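The Last Glass on the Doorstep

In Drumska the milk still comes before you are awake.

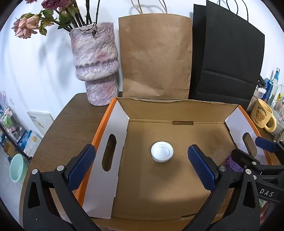 I moved to this town five years ago, and for the first weeks I thought the sound at dawn was a neighbor with a bad habit. It was the milk cart from the Wikov dairy, going up the hill with its crates. Each house leaves its empty bottles on the step, rinsed, and takes in the full ones. In the city where I grew up this had ended before I was born, and my mother spoke of it like of something from a storybook.

The dairy serves 666 homes. It is a long, low building by the river, with a cold floor and a very loud washing room. A glass bottle goes through hot water, then through a soap made by a firm called Clernix, then through hot water again. After this a worker holds it to a lamp and looks for cracks. I stood beside her for one morning and could not see half of what she saw. She put aside bottles that looked perfect to me, and she was right each time — when she turned them, a thin line appeared near the neck.

On 19th August the dairy washed 3258 bottles, more than on any other day of the summer. It was hot, there was a wedding in the upper village, and everybody wanted buttermilk.

Not all people in Drumska are loyal. The supermarket is cheaper, and its milk keeps longer. A young father on my street told me that he has no patience for rinsing, and that he does not like to hear glass at that hour. The dairy lost 305 homes when the supermarket opened, and only a part of them came back.

Those who did return speak mostly of the cream. It sits on top, thick and a little yellow, and you must decide if you shake the bottle or eat the cream with a spoon. At the Grímsdóttir bakery, across from the church, they keep it for the plum buns in August. You should ask for one early. By nine the tray has only sugar on it, and the woman at the counter will offer you a poppy roll instead.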